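4.3 Regeln für Greifaufgaben in der Simulation

Dieser Abschnitt gilt für alle Aufgaben, die in der Fevholm-Umgebung angelegt und später auf die reale Zelle übertragen werden. Er ersetzt die bisherigen Hinweise aus dem Istside-Handbuch. Für die Freigabe neuer Szenen ist Aitana Barroso zuständig, für Änderungen an den Greifermodellen Demetrio Cabello.

Szene vorbereiten

1. Projekt in Fevholm öffnen und die Tischvorlage laden. Keine eigene Tischplatte anlegen, die Reibwerte der Vorlage sind abgeglichen.
2. Objekte einzeln aus der Bibliothek einsetzen. Jedes Objekt muss vor dem Start vollständig aufliegen und darf kein anderes durchdringen.
3. Gegenstände mit Klinge oder Spitze in der Objektliste als »scharf« kennzeichnen. Die Kennzeichnung wird beim Export in die Zellensteuerung übernommen.
4. Greifkraft auf höchstens 50 N begrenzen. Der Wert gilt je Greifer und wird nicht gemittelt.
5. Handkamera zuschalten und prüfen, ob beide Finger und das Zielobjekt im Bild liegen.

Hinweis: Treppenförmige Schattenkanten entstehen durch die niedrige Auflösung der Schattenberechnung. Sie sind für den Testlauf zulässig. Für Aufnahmen, die in das Training eines Bildmodells eingehen, ist die Schattenqualität auf »hoch« zu stellen.

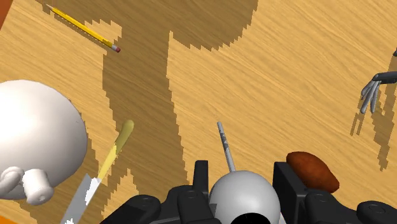
Skamow Anwenderhandbuch · Ausgabe 2 · Seite 118

Mit gehaltenem Objekt gelten engere Grenzen als im Leerlauf. Ragt ein Stab oder Griff über die Finger hinaus, gehört er zur Hüllgeometrie und muss in der Kollisionsprüfung berücksichtigt werden – auch dann, wenn die Bahn nur angehoben wird.

Greifen und Ablegen

6. Anfahrt auf das Zielobjekt mit reduzierter Geschwindigkeit ausführen. Messer, Stifte und andere längliche Teile dürfen dabei nicht überstrichen werden, solange der Abstand unter dem eingestellten Mindestwert liegt.
7. Befindet sich eine zweite Roboterhand im Arbeitsbereich, ist diese vor dem Start zu verriegeln oder in die gemeinsame Bahnplanung aufzunehmen.
8. Nach dem Ablegen Finger vollständig öffnen, dann senkrecht zurückziehen.
9. Protokoll unter dem Szenennamen speichern. Szenen ohne Protokoll werden nicht freigegeben.

VORSICHT
Ein fehlerfreier Lauf in der Simulation ersetzt keine Risikobeurteilung der Zelle. Vor der ersten Bewegung am realen Arm Not-Halt prüfen und die Schutztür schließen. Scharfe Gegenstände zunächst durch stumpfe Attrappen ersetzen.

Bei Zellen mit Sutter-Steuerung ist zusätzlich Abschnitt 4.5 zu beachten.

Stand: 28. März 2024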